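18 de marzo de 2024
Redacción técnica de Flitbridge

5. Montaje e instalación del mueble zapatero

Esta sección describe el montaje del zapatero Bogale de dos baldas, su nivelación y su fijación a la pared. Lea todos los pasos antes de abrir las bolsas de herrajes. La referencia 2887 corresponde a la versión sin puerta; para la versión con puerta, consulte la sección 6.

5.1 Preparación

1. Extienda el cartón del embalaje sobre el suelo y coloque encima los paneles, con la cara vista hacia abajo.
2. Separe los herrajes por tipo. Los tornillos largos son para las baldas; los cortos, para el panel trasero.
3. Deje los paneles en la habitación de destino 24 horas antes del montaje si han estado almacenados en un local sin calefacción.

Nota: no utilice atornillador eléctrico con par superior a 5 Nm. La madera maciza puede abrirse junto a los taladros.

5.2 Estructura

4. Inserte las espigas en los cantos de la balda inferior sin encolar y compruebe que entran hasta el tope.
5. Presente el lateral izquierdo y apriete los tornillos a mano.
6. Repita la operación con la balda superior y cierre con el lateral derecho.
7. Mida las dos diagonales. Si no coinciden, afloje, escuadre y vuelva a medir — no fuerce el conjunto con el panel trasero.
8. Atornille el panel trasero empezando por las esquinas.

5.3 Nivelación y fijación

9. Sitúe el mueble en su posición definitiva y regule las patas delanteras con la llave suministrada.
10. Marque en la pared los puntos de anclaje a través de las escuadras. La distancia entre ejes es de 154 mm.
11. Taladre, coloque los tacos Zidov incluidos y apriete hasta que la escuadra quede firme.

PRECAUCIÓN: los tacos suministrados son válidos para ladrillo y hormigón. En pared de yeso laminado emplee anclajes específicos. No utilice el mueble sin fijar en viviendas con niños.

5.4 Colocación del calzado

12. Reserve la balda superior para calzado ligero y de uso diario. El calzado pesado, como botas o zapatos de trabajo, se coloca en la inferior.
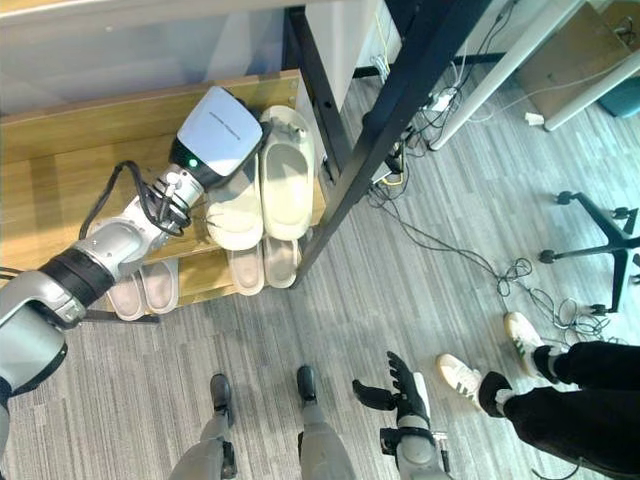

Fig. 5-4. Zapatillas de color crema en la balda superior.

13. Deje espacio libre entre pares. No apile el calzado ni lo apoye contra el panel trasero si está húmedo.
14. Retire el barro y la arena de las suelas antes de guardarlas. La arena raya el acabado y los daños por abrasión no están cubiertos por la garantía.

5.5 Mantenimiento

15. Limpie la superficie con un paño ligeramente humedecido y séquela en el sentido de la veta. No aplique amoniaco, disolventes ni ceras con silicona.
16. Reapriete todos los tornillos a las cuatro semanas del montaje y, después, una vez al año. En zonas costeras conviene hacerlo en junio, antes de los meses de mayor humedad.
17. Si una balda presenta holgura tras el reapriete, sustituya las espigas. El juego de recambio se solicita a Flitbridge indicando la referencia del mueble.

Nota: las variaciones de tono entre paneles son propias de la madera y se atenúan con la exposición a la luz.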